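The Table from Grindham

My aunt left me the table and my cousin the car, and for the first week I thought my cousin had done better out of it.

I was living in the flat over the Illés bakery then, the one with the staircase that turns twice, and the two blokes from the removal place in Grindham got as far as the second turn before they put the table down and had a good think. One of them wanted to take the legs off. The other one reckoned the legs didn't come off. They had this out in front of me for a fair while, very politely, with the table wedged between the banister and the wall and me stuck on the upstairs side of it in my socks. In the end they tipped it on its side and walked it round like a drunk uncle. It cost me 445 dollars, delivery included, and a lick of paint for the wall.

So there I was with a table. It took up the whole of the front room. If you wanted to get to the window you had to breathe in.

I'd only ever known it covered up, you see. At my aunt's place there was always a cloth on it, and over the cloth a sheet of that clear plastic that sticks to your forearms in summer, and over the plastic whatever she was up to -- seed catalogues, mending, a jigsaw of the harbour at Zelatau that she did every winter and broke up again every April. I ate hundreds of meals at that table and couldn't have told you what colour it was. When the blokes had gone and I pulled the blanket off, I felt a bit rude, as if I'd walked in on it in the bath.

It was blond! I'd have bet money on something dark and gloomy, with scrolls. I walked all the way round it (sideways, along the window) and then I sat down and put both hands flat on the top and stayed there until the bakery shut.

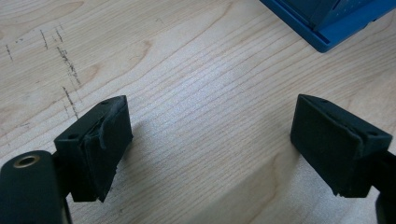 After that I got a bit silly about it. I bought a tin of wax and then was too scared to open the tin. I made my friends put their mugs on coasters, and then on coasters on top of magazines, and one of them asked if she should hold hers in the air. I started eating my tea on the couch with the plate on my knees so as not to mark it, which meant I owned a very large table and was getting gravy on my trousers.

I'd got it into my head that my aunt had kept it covered because it was precious, and that I was now the one in charge of keeping it precious. I rang my mum to ask her what the story was. Was it from the old country, had it come over from Irov on the boat, did somebody's grandfather make it?

Mum laughed so hard she had to put the phone down and come back.

"She got it from the school when they shut the sewing room," she said. "She never liked the colour. She said it looked like a biscuit."

"Then why'd she keep it?"

"It was big," Mum said. "She liked having people round."

I thought about that for the rest of the evening. I thought about the jigsaw, and the way we'd all be squashed in at one end of the table because the harbour was taking up the other, and how my aunt would reach past your soup to put in a bit of sky. She'd shove the bread at you with her elbow. I don't think I ever once saw her look at the table. She looked at what was on it, and at whoever was sitting there, and whether they'd had enough.

Next morning I went down to the bakery and bought 10 rolls, which was a ridiculous number for one person. Then I went back up and rang everyone I could think of. My cousin drove over in the car, which had started making a noise. We ran out of chairs, so two people sat on the laundry hamper and somebody's little boy sat on the tin of wax. There was butter everywhere. Someone knocked over a full cup of tea and it went right across the wood, and all the faces turned to me -- they'd heard about the coasters.

I got the tea towel. I wiped it up, and I pushed the bread down to the other end with my elbow.

My cousin had brought a box in from the boot. It had been under the back seat the whole time, he said, and he thought it probably belonged with the table. The lid was held on with a bit of elastic and there was a lighthouse on the front.

"Shove up," I said, and we started looking for the corners.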